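Shelf Life, Week Twenty-Something

July 12, 2026 · 3 min read

I joined the Punton robotics club in February because I wanted to get out of the house, and I now spend my evenings in a small carpeted room watching an arm think about paperbacks. My family has opinions about whether this counts.

Our project for the Drosberg meet is called Britell. You give it a title, it finds the book, and it hands the book over without wrecking either one. The rules allow six minutes per round and any ordinary household bookcase, fully loaded, with whatever people keep on top of their bookcases left exactly where it is. I read that last clause several times before I understood how much of my summer it was going to eat.

We had 200 dollars for parts and spent 209. The extra nine went on rubber for the fingertips, and I would defend that purchase in court.
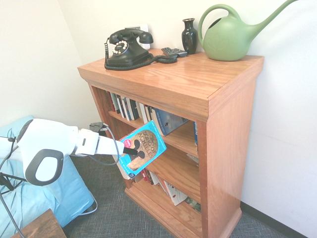
My own job is the grip, which sounds grand until you learn that a paperback is the worst object ever made for gripping. Hardcovers are easy, they're basically bricks with chapters. A paperback bends, fans open, and brings its neighbor along for company. Our first rule was to pull straight out, and it worked beautifully on a shelf where every book stood to attention. Then we moved to a bookcase where things lean. The Song of Achilles comes off the middle shelf at a tilt, so the wrist has to follow the tilt and keep the cover from catching on the way out. I rewrote that part of the code four times. The third version was the best one and I saved over it.

Then there's the reading. We match spines, and spines are a lawless country. Some run the title down, some run it up, and a few bury it under a logo. Our list has 309 titles in it, typed in by us over several evenings with snacks, so there's at least one entry that just says "cheese." Britell has never been asked for it. I'd like to see what it does.

I've also developed feelings about book order. I used to be a person who shelved by whim. Last week I was at a friend's place and straightened a whole row while she was making coffee — spines flush, nothing leaning — and she asked if I was all right.

Still to do before the meet: slow down the handover, which is a bit of a shove at the moment, and settle the argument over whether it should put the book back afterward. The rules don't ask for it. Half the club thinks it's only manners. I'm in the other half, as I'd be the one writing it.

Get new posts by email. No spam, unsubscribe whenever you like.

3 comments

pangilinan_fan: Have you tried pushing the neighbors back a little first and then pinching? That's how I do it with my own hands.

inkandsolder: Please ask it for cheese and report back.

mothwing: Put the book back!! Team manners.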